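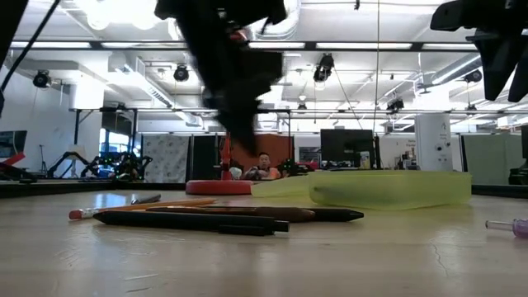 Olport, Mar 10, 2019 – The Komham workshop has begun sorting the pens, pencils and small hand tools that collect on its shared benches. Loose items go into shallow plastic containers, one per table, and each table is to be cleared at the end of a shift.

The change follows a stock check in September, which listed 637 writing implements across the site. Of these, 300 no longer wrote and were thrown out. Pencils were kept regardless of length. Highlighters and markers are stored together with the pens, as separate trays took up too much bench space.

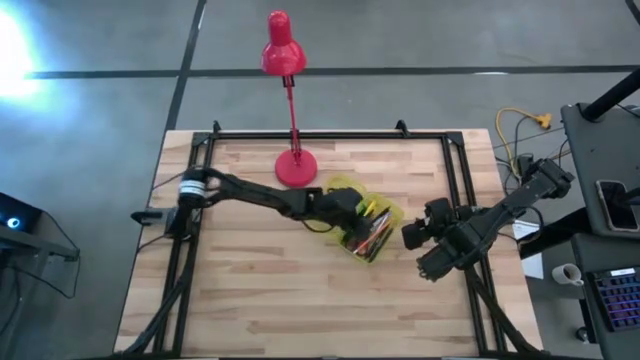

Pens and markers in the yellow-green container on the butcher-block table.

Scissors and screwdrivers are handled separately. They may stay on the table during a job but go back to the tool wall afterward – blades closed, tips down. Containers are emptied and wiped once a month, and dried-out pens are removed at the same time.

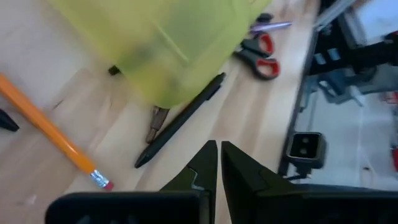 Norbert Zeman said the containers should be fixed to the tables, as a low one slides when a pen is pulled out with one hand. Peter Šindelář is collecting further comments until the end of the month.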